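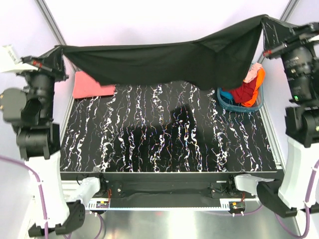
Community > News > Clubs and Students > Media Releases

Brarnstead students teach two robot arms to fold the washing

34 shares | 2 comments

BRARNSTEAD - The Brarnstead Student Robotics Club will take a laundry-folding robot to the Norik Challenge this March, the first time the club has entered the household tasks division. The robot is called Nivix, and its students have spent two school terms getting it to do a chore most of them admit to avoiding at home. Nivix works with a pair of arms, one on each side of the table, and on bigger pieces such as the large black cloth it takes one end in each gripper and lifts the whole thing high over the tabletop before any folding begins. A blue plastic basket at the back corner holds red and orange clothing and a light pink garment, so there is plenty of colour in the workload as well.

The club has 19 members in Years 9 to 12, and every one of them has had a hand in the entry. Some write the code that keeps the two arms moving together, some look after wiring and maintenance, and a very keen group of Year 9s has taken over the practice log, where each attempt gets a name, a score out of seven and a comment (not all of them polite!).

"Fabric is a wonderful problem," said club coordinator Yee-man Mak. "A block stays the shape it was when you put it down. A bedsheet has its own ideas, and the students have had to learn to think about where it's going to sag and swing. I've watched kids who swore they hated maths argue about angles right through their lunch break, and I couldn't be prouder of them."

Team captain Saskia Goodwin, a Year 12 student, joined the club in Year 8 and has been on the programming team ever since. She said the hardest part was getting the arms to pull evenly.

"If one side goes a bit early, the cloth slides or bunches and you're back to the start," she said. "We had weeks where we thought we'd cracked it with tea towels, and then somebody would bring in a jumper. But when both arms go up together and the fold comes down straight, the whole room goes off. It's the best feeling."

At the Norik Challenge, teams in the household division are given a mixed load of washing and 19 minutes to fold as much of it as they can. Judges award points for neatness and for recovering from a dropped or tangled item without help. There is an interview component too, in which students explain their design choices - the younger members have been rehearsing that part on their parents.

The club meets on Tuesday afternoons in the technology block and is open to any Brarnstead student from Year 7 up. No coding experience is needed. New members start in pairs with an older student and are usually running their own short routines on Nivix within three weeks.

Families and neighbours are warmly invited to an open afternoon before the team travels. Demonstrations start at 3 pm on Tuesday in the technology block, and visitors can bring a clean T-shirt or towel from home for Nivix to have a go at. Students will be on hand to talk through the code and answer questions, and there will be a sausage sizzle outside from 2 pm.

Media contact: Yee-man Mak, club coordinator, through the Brarnstead school office. Saskia Goodwin and other team members are available for interviews after school with parental permission.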